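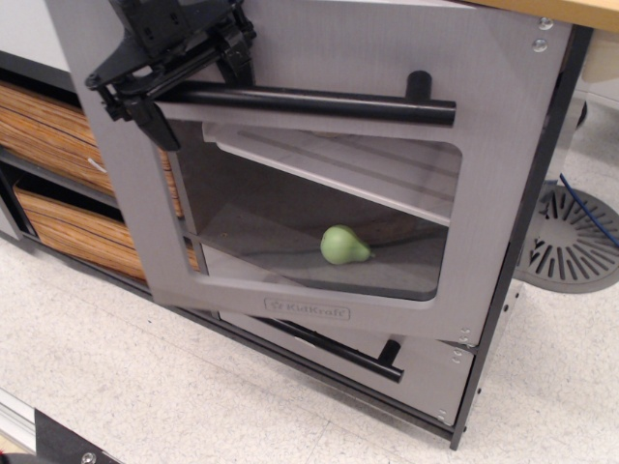 About Us | Our Play Kitchens

Gritetti is a lending library of play kitchens and pretend food, serving preschools and child care centers from its building in Sisasside. The collection holds 195 kitchens and more than 3,000 pieces of toy food, including fruit such as the green pear in the KidKraft oven.

Member schools may keep a kitchen for up to seven weeks. On its return, each set is cleaned, its doors and handles are checked, and missing food is replaced from stock. Two reading rooms for teachers - the Samarakoon Room and the Priro Room - are open to all members during library hours.

Applications for the new school year are accepted until 7th September.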